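The old computer from the office, and what I want to make from it
Posted by Uriel Zúñiga, 30/11/2023

I did not plan to have a second computer at home. My laptop is enough for me, and my apartment is small. But in the office where I work, at Clallmont, they changed the machines of the accounting room this autumn, and the old ones were standing in the corridor with a paper on top: "take or trash". For two weeks I walked past them. On the last day I took one. I carried it home on the bus, on my knees, and a lady asked me if it was a heater.

My wife looked at it and asked only where it will live. This is a fair question and I still don't have a complete answer. For now it lives on the table in the small room, lying on its side, and we eat in the kitchen.

I should say that I am not a technician. I learned a little about computers from my uncle, who had a repair shop on Alarcón street when I was a boy. He let me remove screws and put them in a glass, and when I lost one he did not shout but he took out the flashlight and we looked for it together on the floor, sometimes for an hour. So I know how to be patient with screws. The rest I read in forums, with the dictionary open, and I write down the new words. In May I learned "standoff", from a forum about a different problem, and only now I had an occasion to use it.

The side panel gave me more trouble than I expected. I pushed it in the wrong direction for a long time, then I found that it must slide back first and after this it comes up easily. The dust inside was gray and soft like the fur of a cat. I used a paintbrush, a new one, and the vacuum cleaner held a little far away, because in the forum they don't agree if the vacuum is dangerous or not. I prefer not to discover it by myself.
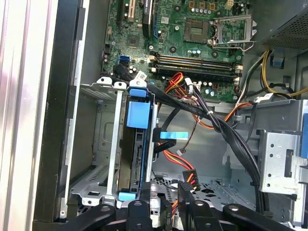
My first job is to decide what to buy, and in which order. I have written a list on the back of an envelope and I change it every evening. The processor must come first. The socket is empty, with its metal plate already standing open and all the small gold contacts looking up, and I move my sleeves very carefully near it. In the forum somebody wrote that if you bend one of these contacts you can say goodbye to the board, and another person answered that he straightened one with a sewing needle and a magnifying glass. I believe both of them. Until the processor arrives I would like to have one of the black plastic covers that are sold for this purpose, but the shipping costs more than the cover.

After this comes the memory. The slots for it are empty too, so I must buy everything from zero. I was surprised how cheap the old type is now. A seller on Pollia, the second-hand page that I use, has a box of modules from another office, and he lets me choose for a good price if I collect them myself. He lives 24 kilometers away, which means two buses, or one bus and a favor from my brother-in-law. I will probably ask for the favor.

The disk I have not decided. A big one would be good for the photographs. We have now 3028 photographs from my mother's house only, scanned by my sister, and she sends them in folders with names like "new", "new2" and "new good". If I make copies of everything, as I should, it is a lot of space. But a small solid disk would make the machine faster and more quiet, and the room is next to where the baby sleeps. Maybe one of each. The blue SATA ports are easy to find, at least, so I don't worry about this part.

What I do worry about is the cables. My uncle always said that you can know the character of a technician from his cables, and I think the person who closed this machine was in order with himself. I don't want to be the one who makes a salad of it. I bought a packet of zip ties — too many, the smallest packet was one hundred — and I will use the white ones so they match.

The purpose of all this is simple. I want one place at home where the family photographs are kept, and where my father can look at them when he visits, without asking me for the telephone. I want also to try the program Wurkari, that puts old pictures in order by year. A colleague uses it and she is content, but she speaks about it as other people speak about their religion, so I will see.

My budget is small and I wrote it on the same envelope, under the list, with a line around it. If I stay inside the line I will write a second post when the machine starts. If somebody has a good method for cleaning an old fan without taking it apart, please leave it in the comments. Mine are from the same corridor, in a separate bag, and they make my fingers black.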